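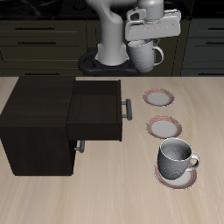
What does a councillor do all day?

When I was at primary school I thought the council was a building. It was big and grey with a clock on it, and people said things like "the council has put the car park charges up", so I pictured the building itself leaning over and changing the signs. I was quite old when I found out there were people inside.

So let's start with the people. A council is a group of people who make decisions about one local area, and those people are called councillors. Where I live, in Petek, there are 79 of them, which is a lot of people to fit in one room (I've sat at the back and watched, and there is a great deal of shuffling and coughing). Your council might have far fewer.

Where do councillors come from?

They're chosen by the grown-ups who live in the area, in a vote called a local election. The whole area is cut up into smaller pieces called wards. You live in a ward even if you've never heard of it. Mine is called Fistance, and it goes from the railway bridge down to the allotments, with a funny bit sticking out where it goes round the back of the swimming pool.

Each ward picks its own councillors. Fistance has 3 of them. The next ward along, Wandero, only has two, as not so many people live there. The idea is that each councillor should be speaking up for a fairly similar number of people, so every now and then the lines on the map get moved. People get surprisingly cross about the lines on the map! There was a big row once about whether Bitside Lane should be in our ward or the Wandero one, and it went on for months.

Who can vote?

In England you have to be 18 to vote in a local election, and your name has to be on a list called the electoral register. In Scotland and Wales you can vote for your council from 16. I know some of you will say that isn't fair on people in England, and plenty of grown-ups agree with you, and plenty don't.

On voting day there's a polling station, and it's often in a school or a church hall. You go in, say your name and address, and get a piece of paper with the candidates' names on it. (A candidate is anyone who is trying to get the job.) Then you go to a little booth with a pencil on a string, mark your paper where no one can see, fold it up and post it in a box. The first time I did it I'd finished so quickly that I stood there wondering if I'd missed a page.

Polling stations stay open until 10 o'clock at night, so people can vote after work. Then the boxes get taken away and all the papers are counted by hand.

What do they decide?

Mostly things you walk past. Bins and recycling, parks, libraries, street lights, where the zebra crossings go, and whether somebody is allowed to build a block of flats on the field behind the shops. Some areas have two councils, a bigger one and a smaller one, and they share the jobs out between them. I won't go into that too much because it makes my head hurt, but it does mean that if you write to one about a pothole it might turn out to be the other one's pothole.

Councils don't decide things like what the army does or who gets a passport. That's for the government and Parliament, down in London.

Councillors don't fix the swings themselves, either. The council has lots of people working for it, called officers, and they do the actual mending and planning and answering the phone. The councillors decide what should happen and how much money can be spent on it, and the officers get on with it.

Where does the money come from?

Some of it comes from the government. Some comes from council tax, a bill that goes to nearly every home. And some comes from things people pay for as they use them, like parking or a swim. Each year the councillors have to agree a budget, a great big plan for what gets spent on what. If they want to spend more on the library they may have to spend less on something else, and that's where most of the arguing happens.

Do they argue a lot?

Yes, quite a bit! Many councillors belong to a political party, a club for people who have similar ideas about how things should be run. If one party has more than half of the councillors it can usually win the votes. If no party has more than half, they have to find ways to agree with each other - grown-ups call this "no overall control", and I've always thought it sounds like a runaway shopping trolley.

Can children join in?

You can't vote yet, but you can do more than you'd think. Councillors represent everyone in their ward, and that includes you. You can write to them with a grown-up's help, and their names are on the council's website. You can usually go and watch a meeting too, though I'd take a snack for afterwards. The one I went to in November lasted almost 5 hours and a good part of it was about drains.

If you do write, say which street or park you mean, what's wrong with it, and what you'd like done. A class near me wrote about the crossing outside their school, where the green man was so quick that the little ones were only halfway over when he went red. They had a letter back, and an officer went out to time it with a stopwatch.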